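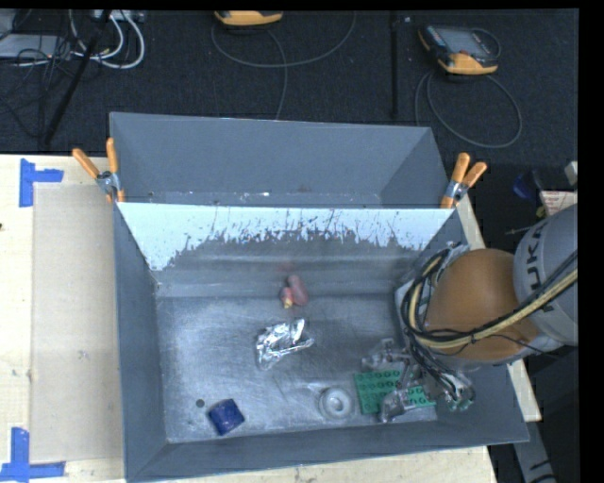 *Page last changed: 9/23/24*

## Unit 6: Reading a brewery district

These notes go with the reading by Katsuhiko Katayama. Bring the tasting sheet from last time.

**Terms**

- *Taproom*: a room where a brewery sells its own beer by the glass. It may or may not be where the beer is made.
- *Brewpub*: brewery and restaurant under one license. Food is usually more than half of sales.
- *Contract brewing*: one company's recipe, made in another company's tanks.
- *Flight*: a set of small pours, served together.

**Main case: Flakus**

Flakus is a warehouse district of 17 blocks next to a rail yard. Muvover was the first brewery to open there. It took a short lease on a former tire shop and sold beer on weekends only. Food trucks parked outside because the taproom had no kitchen. Two of the trucks later rented their own spaces on the same street.

Nernow came next and did things the other way around. It opened as a restaurant, bought all its beer under contract, and added tanks after its second February. Katayama spends a lot of time on winter sales, which are weak for both businesses. Read that section twice.

Takeda, the last of the three, is a brewpub with 100 seats. It gets most of its customers from the hotel shuttle and very few from the neighborhood. Compare this with Muvover, where regulars walk over.

**Points to have ready**

Rent went up after Nernow opened. Katayama blames the restaurant side of the trade more than the brewing side. I think the evidence for this is thin, and we will go over it in class.

Visitors plan a trip around two or three stops. A district with one good taproom is a detour for most people, and they don't stay for dinner.

Parking: see the map in the packet. The lot by the rail yard is marked wrong. It belongs on the north side.

**Written work**

One page on a food or beer street you know. Say who opened first, what was there before, and where people eat. It counts for 15 points. Prices from a menu are fine as a source if you give the menu's date.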